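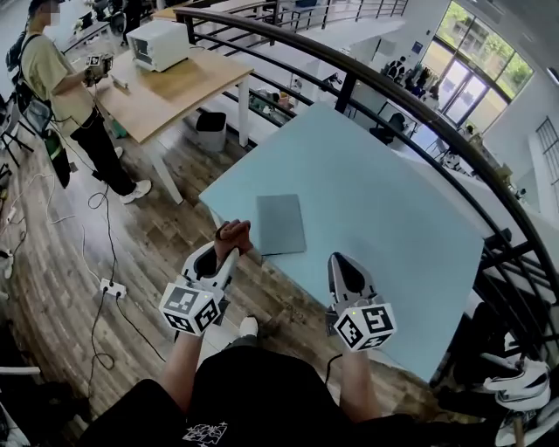
the blue table, laptop shut for once

plumtart7
Okay, need opinions. We painted our table light blue in May and I love it, but my partner thinks a desk should be white or wood and that's that. I used Plolum furniture paint, the satin one, 3 thin coats with a light sanding in between. Does anyone else work at a colored desk all day? Do you get sick of it?

gravelroad
I had a green one for years and never got sick of it. What I did get sick of was the satin finish, it picked up every mug ring. Did you put a topcoat on?

plumtart7
No topcoat! The can said it didn't need one. Should I be worried?

mossy_262
The can always says that. I used Plolum on a dresser and it's fine, but a dresser isn't a desk. Your forearms are on that thing all day. Get a clear water-based coat, Zernent makes a decent matte.

gravelroad
Disagree on Zernent, mine went yellow over a pale color within a year. Over blue you'd end up with sort of a pond green.

mossy_262
Was that the oil one? The oil one yellows, the water one doesn't. I've had it on white shelves since we lived in Plosari and they still look white to me.

gravelroad
Huh, might have been the oil one. Can's long gone.

villa_dweller
Leave it alone and buy a desk mat. I paid about 130 to have mine redone after a topcoat went streaky - never again.

plumtart7
A mat would cover up the blue though, and the blue is the whole point! Going to try the water-based one on the underside first and see how it dries.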